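4.2 Gripper comparison

We ran the Gandus fingers against the Haruna ones on the same pair of arms, 90 grasps each, and I have to say I was rooting for the Haruna set (lighter, and so easy to swap!).
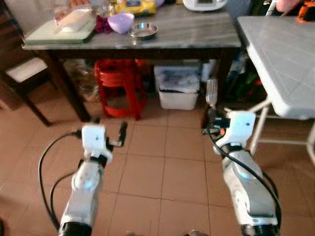
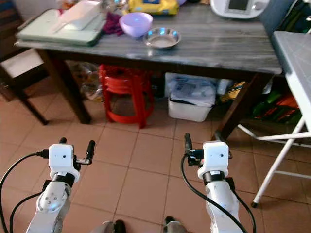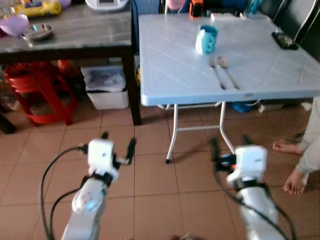 Figure 2. Both arms by the marble-patterned table.

Which set did we keep? The Gandus fingers, as they dropped 4 objects and the Haruna ones many more.

Last updated: September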